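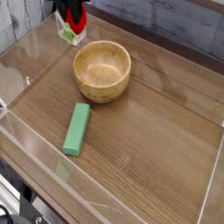 A bowl is the first thing my daughter goes for in any kitchen, so why would she want a toy that lights up, one mother asked at the counter of the Cordier Street toy library this month, handing back a kit she had already renewed twice.

The kit was one of the library's new bowl-and-block sets, which went onto the shelves in Skindville in October. Each has a plain wooden bowl, a set of coloured blocks and a tray to use them on. There are no batteries, no cards and no printed rules. The sets are meant for children just starting to pick things up and put them down on purpose, though the library says they have been going home with a wider range of borrowers than it planned for.

In the first stretch of lending the sets went out 381 times. The library holds 1,312 items in total, from ride-on trucks to floor puzzles, and staff say nothing else bought this year has moved as quickly.

The bowls come from Masero, a small woodturning shop on the edge of town that normally makes salad bowls and rolling pins. They are round, with a thick rim that small hands can get hold of, and they are sold to the library without varnish or paint. Masero finishes them with a food-safe oil and takes them back once a year to sand out dents. The grain differs from one bowl to the next, and the shop does not try to match them. A few have darker spots and streaks on the outside. The library asked early on whether these were faults and was told they were just the wood.

The blocks are made by Tekuten, which also supplies daycares in the region. They come as long, narrow bars in several shades. A mint green was added for the second order, after parents said the earlier, darker green was hard to find on a patterned rug. The bars are long enough that a child has to turn one to get it to lie flat in the bottom of a bowl, and much of the play turns out to be exactly that: drop it in, have it stick out over the rim, pull it out and try it another way.

Staff at the library describe the usual order of things. A baby who has just learned to sit will mouth the block and bang the bowl. A toddler will fill it and tip it. By the time a child is 3 the bowl has become a hat, a drum, a soup pot or a bed for a stuffed rabbit, and the block is whatever goes with it. The library does not put an upper age on the set, and the label on the bag simply asks that an adult stay in the room.

The trays have had a less easy start. The first ones had a slick finish, and blocks slid off the edge of high chairs. The library tried a rubber mat, which collected crumbs, and then went back to a wood-grain surface that can be wiped. Borrowers seem to have split into those who use the tray and those who leave it in the bag and work on the floor. Both are fine with the library, provided the tray comes back.

Bags have a checklist tied to the handle, and it is short. One bowl, one tray, the blocks. Even so, single blocks go missing more than any other part, and most of them turn up later under a car seat or in a diaper bag. The library keeps a box of spares behind the counter and does not charge for the first lost block. A lost bowl costs the borrower the price of a new one from Masero.
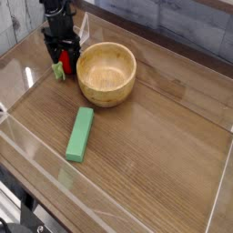 Cleaning is done between loans. The blocks are washed in warm soapy water and air dried on a rack by the window. The bowls are wiped with a damp cloth and dried right away, and borrowers are asked not to soak them or put them in the dishwasher. One bowl came back in the first few weeks with a split down the side after a trip through a hot cycle. Masero glued it, and it now holds pencils at the counter.

Not everyone has been won over. Some parents have told staff that a bowl and some blocks are things they could put together from their own cupboards, and the library does not argue. A sheet in the entrance suggests how to do it at home with a mixing bowl and whatever blocks the family has, with a note to check that nothing is small enough to swallow. A few borrowers have taken the sheet and left the kit. Others have said they would sooner have one sturdy set on loan than another tub of plastic in the hall closet.

Grandparents have been steady customers, often borrowing ahead of a visit. The sets have also gone to a seniors' residence nearby, where the recreation staff wanted something simple to handle during the afternoon sessions. The library has put aside two bags for that purpose and is waiting to hear whether more would be useful.

Each household can keep a set for up to 8 weeks if no one else is waiting. At the moment someone nearly always is, and the usual loan is closer to the standard one. Names can be added to the waiting list at the counter or by phone. Families who live outside Skindville can borrow as well, on the same membership fee, although they have to collect and return in person.

More bowls are on order. Masero turns them in small batches between its regular work and has told the library not to expect the next lot before the new year. The shop has also been asked for a shallower version, after some of the youngest borrowers had trouble reaching the bottom, and for one larger bowl to stay on the play table in the library itself. The shallower bowl is being tried out now - one sample, which has been passed around the Cordier Street drop-in - and the early comments are that it tips more easily, which the toddlers like and the adults do not.

Tekuten has offered a mixed bag of colours for the third order, including a yellow and a pale grey. The library has asked for more of the mint green and has said no to the grey for the time being, on the grounds that it would vanish on the carpet at the drop-in.

The drop-in runs in the mornings from 9:30, and bowl-and-block sets are out on the low tables for anyone who wants to try one before putting their name down. Membership is not needed for the drop-in. Strollers can be left in the side hall, and the entrance from the parking lot is open again now that the ramp has been repaired.

Anyone with a stray block at home can drop it in the returns slot beside the front door at any hour.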